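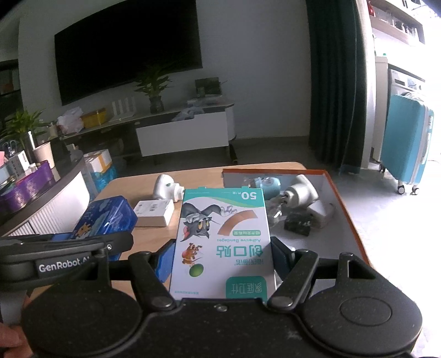 Every winter I promise myself that I will choose the place for our February trip before Christmas, and every winter I am still comparing maps when the good rooms are gone. So this year I started early. It is October 31, 2018, the heating in my apartment was turned on last week, and I have already paid for six nights in Brostari.

Brostari is a small village at the end of a valley. It has one main street, a bakery, two places where you can eat in the evening, and a cross-country center with 70 kilometers of prepared trails. I know that most people who read about winter travel want to read about downhill. I did that also, for many years, and I was never good. My knees were tired by noon and I spent the afternoon in the cafeteria waiting for the others. Four years ago I rented cross-country skis for one day in Lulletti, only because the wind had stopped the lifts, and I did not go back to the lifts for the rest of that week.

Lulletti was a good place for a beginner. The trails are flat there, they go along the river, and after three kilometers there is always a road where you can give up and take the bus. But I have been there three times now. I know each bench. I wanted some longer distance, and a little climbing.

I also considered Enache, which is higher and has more certain snow. The problem with Enache is how to arrive. From my city it is a train, a second train, and then a bus that leaves 13 minutes after the second train comes in. If you miss this bus you wait until evening. I looked at that timetable many times, hoping that I had read it wrong. With skis and a big bag I do not want to run across a station in ski socks.

For Brostari I take the night train and then only one bus, which waits for the train even when it is late. The whole distance is 628 kilometers. I booked a place in a sleeping compartment, lower bed. The upper bed is cheaper, but two years ago I hit my head on the ceiling each time I turned over, and I arrived more tired than after the skiing.

The room is in a guesthouse called Inell. It costs 157 for the three first nights together, with breakfast, and a little less for the next three. The lady who answered my email wrote that there is a warm room in the basement for drying the boots. For me this is more important than a sauna. In Lulletti we put our boots on the radiator, the glue became soft, and one sole opened like a mouth on the second morning. I skied with tape around it until the shop opened.

I have made also a plan of the days, which my sister finds very funny. First day, only a short loop near the village, because after a night train I am not as strong as I believe. Second and third day, the middle trails. Fourth day is rest. I used to think that rest days were wasted money, but on the fourth day I always fall more, and always in front of a family with small children. On the fifth day I would like to try the long trail over the pass. It goes up through the forest, passes a hut where they sell soup, and comes down in the next valley. If the snow is bad or I have no courage, I can turn around at the hut. The soup will be the same.

Between now and February there is still the question of training. Last year I bought poles with rubber tips to practice on the path behind my building. I used them twice. A neighbor asked me where the snow was, and I laughed, and then I went in by the back door. Maybe this year I go earlier in the morning, when it is dark.

If you have skied in Brostari, please write to me which wax you used there. The website of the center says only "according to temperature," and I knew this already. I would also like to know if the bakery is open before the first skiers go out, or if I must buy my bread the evening before.

Contact | © 2018 | Back to top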